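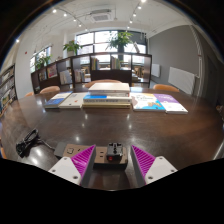 Gorbridge library opens reading room for book swap

The reading room at Gorbridge library will stay open until 8 p.m. every Thursday in October for a book swap, the library said this week.

Anyone can bring books they have finished with and take home the same number. There is no charge and no library card is needed. Books are laid out on the long table so that people can see the covers, and whatever has not been taken by closing time goes into storage until the following week.

Ivana Toledo, who runs the adult reading program, said the idea came from readers who kept leaving bags of books at the front desk. The library can't add most donated books to its own collection, and until now they were passed on to the Zulby thrift store on the edge of town.

"People were asking if they could look through the bags before they went," Toledo said. "We didn't have a good answer for them, so we set aside a table and an evening."

A trial evening in September brought in 80 books, and 40 of them found new owners. Children's picture books went first. Cookbooks and travel guides were slower to move, and old computer manuals did not move at all. The library is asking people to leave those at home, along with encyclopedias, magazines and anything with water damage or missing pages.

Each person may bring up to 14 books in one visit. Staff will hand out a paper slip with the number of books brought in, and the slip can be used on any later Thursday if nothing appeals the first time.

The reading room is also used by students and by people working on laptops, and they are welcome to stay during the swap. Toledo said the end of the long table nearest the door will be kept for them.
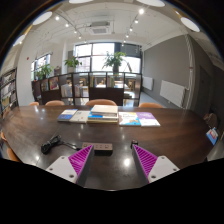
Power for laptops was the most common request in the library's spring survey. The room has only two wall outlets, both behind the newspaper racks, and cords run across the floor were a tripping hazard. Readers at the long table now have a row of sockets within reach, in front of the books, and the orange-tan chairs can be moved to wherever there is space. Chargers should be unplugged when their owners leave, and the library asks that the spare black cable stay with the table.

The low shelves behind the table are not part of the swap. Books kept there belong to the library and have to be checked out at the desk in the usual way. A few were carried off by mistake at the trial evening - all of them have since come back.

Local bookseller Nurnow is giving a $5 voucher to one visitor each week, drawn from the slips at closing time. The Văduva bakery next door will stay open late on swap evenings, but food and open cups are not allowed in the reading room.

Drop-off starts at 4 p.m. and swapping begins an hour later. People who can't come on a Thursday may leave books at the front desk during normal hours and collect their slip there. Parking behind the building is free after 5 p.m.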